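For eleven years Nest Beddoe sorted push-button switches by hand at Drullow, and she'll tell you, with a laugh and a rub of the wrist, that she could do it in her sleep (and some nights did). Now two white arms do the picking, and she looks after them.

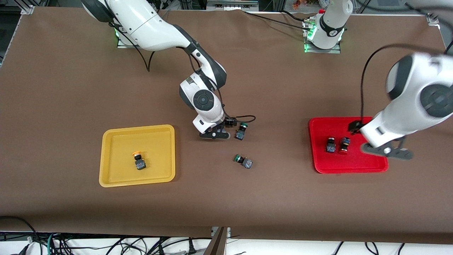
Words: Drullow staff newsletter | November 9, 2021

"Red ones go in the red tray, and a green one will lie there on the brown mat till I think, oh, go on, love!" she says. "I talk to them. Everybody on my shift does."

She was nervous back in September, she admits, when 5 of her crew moved over to training. "I thought, well, that's me done. But I've learned to set up a job from scratch, and I go home without my hands aching, which my husband is very glad about, I can tell you."

What she misses is the chatter around the old bench. "We're spread out more now. I've asked for a longer tea break, and they're thinking about it."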